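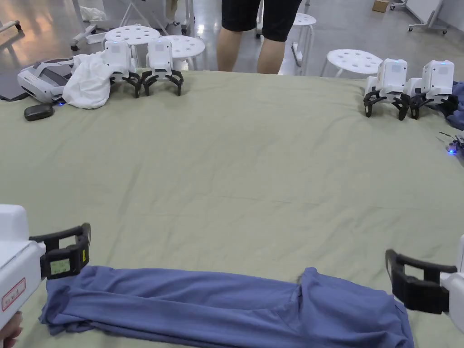 **Anyone else's laundry putting in the folding robots? What happened to your hours?**

Posted by **foldedcorner**

I've been on the finishing side at a commercial laundry for a good while now, mostly uniforms and staff shirts, some hotel stuff when the flatwork side gets behind. Our place (Buchanan, the linen service, not the big site out by the highway) told us in February that they're bringing in two robot folding cells from a company called Vurko. They'll go where tables three and four are now.

What they've said so far is that nobody loses their job and that a few of us will be "retrained as cell operators". There's also a stretch where some of us fold with the hand-held grippers so the thing can learn from how we do it. I've had a go and it's a funny feeling, like trying to fold a shirt with salad tongs. Sleeves are the worst. I can do a long-sleeve in my sleep with my hands, and with the grippers I was chasing the cuff all over the table.

So my questions, sorry there's a few:

- Did your hours change once the cells were running?
- Is the operator job a real job with a real pay rate, or do you just get told to keep an eye on it on top of everything else?
- Do they measure you against the robot? That's the one that's keeping me up.

I'm not against it. My wrists would be very happy never to see another pair of coveralls. I'd just like to hear from somebody who isn't selling them.

---

**steampress_2**

We've had ours going for a while at Randedon. Different brand (Hesum) but it sounds like the same idea, so here's how it went for us.

Hours first. Mine didn't drop but they moved. I used to do 6 am to 2 pm and now I'm on a later start, because the cells chew through the plain stuff overnight and what's left for us in the morning is everything they spat out. Anything with a zip, anything inside out, anything with a torn lining. So you don't get the easy items any more. I didn't see that coming at all. The plain tees used to be my breather – you'd put your brain in neutral and have a yarn. Now every piece on my table is a problem piece, and I go home with a tired head where it used to be tired shoulders.

On a decent shift one of our cells does 248 shirts. I did 171 by hand on my last full day at the old table, and I wrote it on the back of my roster because I was curious. The cell takes a longer shift than mine to get there, though, and it doesn't stop for lunch, so don't let anyone wave a number like that at you without asking how many hours went into it. Our supervisor did put the cell's count on the whiteboard next to ours for the first little while. People were pretty cranky about it and it came down.

About the pay, get it in writing before you do the training. We had people doing operator work on the folder's rate for months while the classification got "looked at". It was sorted in the end with back pay, but only because a couple of us kept our own notes of what we'd been doing each shift. Clearing jams, feeding, changing the finger pads, checking the stacks, all of it. Write it down with the times.

The gripper thing gets easier, by the way. What helped me was pinching less fabric than I thought I needed, and smoothing out the big wrinkles before going for the ends. Also put the table at the right height and don't be shy about asking! We had ours too low and my lower back let me know. And take your breaks properly, those things get heavy by the afternoon even when they feel like nothing in the morning.

One more on that – ask whether the time you spend demonstrating counts as production. Ours didn't at first, so the people doing it looked slow on paper. They were the best folders in the building, that's why they got picked.

---

**loadingdock_lurker**

Not a laundry, we pack parcels, but same story. They all say no job losses and then they just don't replace anyone who leaves. Two went from our shift and that was that. Join the union if you haven't.

---

**tumble_dry_low**

I'm an operator now, moved over from folding, and I like it better than I expected. It's noisier and you're on your feet walking more, but I'm not doing the same movement all day and my thumb has stopped clicking. I look after both cells on my shift and when they're behaving it's a good job. When they're not you're running back and forth with a queue of trolleys behind you.

I'd disagree a bit with steampress_2 about the hard pieces. We asked to rotate, so everybody gets a turn on the cells and a turn on the rejects table, and it's made a big difference. It only happened because we asked early, before the rosters were set. If yours aren't in yet I'd bring it up now.

No idea on Vurko specifically. Does the vendor leave someone on site for the first bit? Ours did and she was great, ask her everything while you've got her.

---

**foldedcorner**

Thanks, this is heaps more than we got in the meeting. I've started a notebook. I asked about rotation this morning and got "good question", so I'll ask again. And I tried pinching less fabric and got a whole sleeve across first go!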